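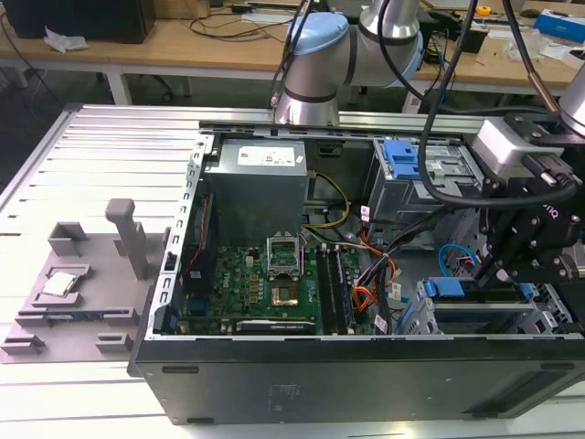 Célula de desmontaje Metex para equipos de sobremesa
Distribuye: Bastport. Ficha revisada por el departamento técnico el 2018-09-30.

Si ha llegado hasta esta ficha buscando un robot que vacíe torres de ordenador él solo, conviene bajar un poco las expectativas antes de pedir precio. Vendemos la célula y nos interesa venderla, pero cada mes atendemos a algún cliente que la compró a otro proveedor con un folleto en la mano y la tiene parada.

Qué incluye
Brazo colaborativo con pinza eléctrica y sensor de muñeca
Mesa de perfil metálico ranurado
Utillaje de piezas para procesador y módulos de memoria
Software Gondex, licencia de un año
Dos jornadas de puesta en marcha

Qué no incluye
Vallado o escáner de seguridad, si su evaluación de riesgos lo exige
Utillajes para otros formatos de caja
Renovación de la licencia a partir del segundo año
Transporte fuera de la península

Precio
La licencia Gondex se renueva por 1,970 euros al año. Cada utillaje adicional cuesta 300 euros si la pieza está en catálogo; a medida, se presupuesta aparte y casi siempre sale más caro de lo que el cliente había imaginado. Reserve además 3,000 euros para integración. Quien le diga que esa partida es cero no ha visto su taller.

Lo que hace bien y lo que no
Memorias y procesadores con el zócalo ya abierto: bien, con modelos de caja conocidos. Los cables son otra historia. Un mazo que cruza por encima de la placa cambia de sitio de una unidad a otra, y ahí la visión falla más de lo que admite el fabricante. En las pruebas de marzo, Kamol Nuchit acabó apartando los cables a mano antes de cada ciclo. Pregunte siempre si el tiempo anunciado cuenta ese paso.

El fabricante habla de hasta 30 cajas por turno. Nosotros no hemos llegado a esa cifra con lotes mezclados y no la ponemos en nuestras ofertas.

Antes de pedir oferta
Envíenos la lista de modelos que recibe, aunque sea aproximada, y fotos de varias cajas abiertas tal como llegan. Si más de la mitad son modelos distintos, le recomendaremos esperar o alquilar. La modalidad de alquiler se llama Inthanon y es trimestral, con la licencia incluida y los utillajes de catálogo en préstamo.

Consultas técnicas: Vanderleia Godoy. Ofertas y alquiler: Vasilis Kelmendi. Los precios no incluyen IVA.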